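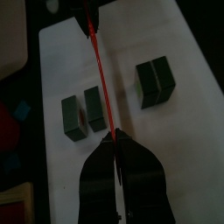 Is one night in Stallton enough before taking the bus over the pass to Lotis?

One night is plenty if you only want the old town and the covered market. Stay two if you also want the Trongate walk, which eats a whole day and most of your knees.

slowcoach_77
Posted February 5, 2023
Thanks, that was quick. We're two adults with one sensible backpack and one suitcase that I have been asked not to discuss. Plan is Stallton, then the bus, then four nights in Lotis doing very little. Going in March. Has anyone done the pass that early in the year?

bunionexpress
I have, and I disagree with the answer up top. Stallton is a town where you arrive, eat a dumpling, see the clock, eat a second dumpling and start checking the bus times. We gave it two nights and by the second evening the waiter was asking us if everything was all right at home.

The pass is fine in March. It's 3,156 meters at the top, and the bus stops there for a toilet break whether anyone wants one or not. Bring a hat. The wind took mine and I assume it now lives in Lotis.

marmot_fancier
Can't let that stand. Stallton is the best part of the whole route. Did you go up to the monastery? Did you take the little funicular? It costs 90 each way and the view is worth it, though the seats were clearly designed by someone who had only heard of sitting.

bunionexpress
I went up. It was foggy. I paid 90 to stand inside a cloud and then 90 more to leave it.
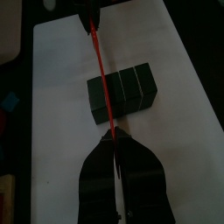
Page 2 of 3

slowcoach_77
OK, so the dumplings are agreed and everything else is a fight. What about the bus itself? My guidebook says to book through Menon Coaches, but the reviews read like witness statements.

hardboiled_egg
Menon is okay. Slow, but the driver on ours took the hairpins with both hands on the wheel, and on that road I'd call it luxury. Sit on the left going to Lotis for the gorge. Sit on the right if you'd prefer not to know about the gorge.

Buy the ticket at the window in the station, not from the man outside the station who has a very similar jacket. He charges 100 on top and what you get is directions to the window.

marmot_fancier
Seconding the left side. Also there's no food after Trongate village, so stock up there. The bakery by the bridge does a cheese thing that I still think about.

bunionexpress
Finally something we agree on. The cheese thing is excellent. I had mine on the right side of the bus with my eyes shut.

slowcoach_77
Left side, station window, cheese thing. Got it. And Lotis? We picked it mostly for the lake, and I keep seeing people say

"skip it, go to the coast."

hardboiled_egg
People who say that were there in August. In spring the lake path is quiet, half the hotels are shut and the other half are pleased to see you.
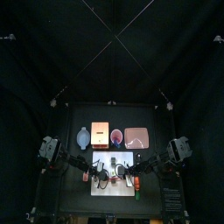 The ones on the north shore get the sun until late afternoon, so I'd look there first. Ask for a room at the back, though, as the front ones face the road and the delivery trucks start before breakfast. Heating was included in ours but the hot water kept its own schedule.

marmot_fancier
Four nights is one too many. Give the extra one to Stallton.

bunionexpress
Give it to the coast.

slowcoach_77
We're booking three in Lotis and two in Stallton, and if there's fog I'm coming back here to complain. The suitcase is still coming with us. I lost that vote.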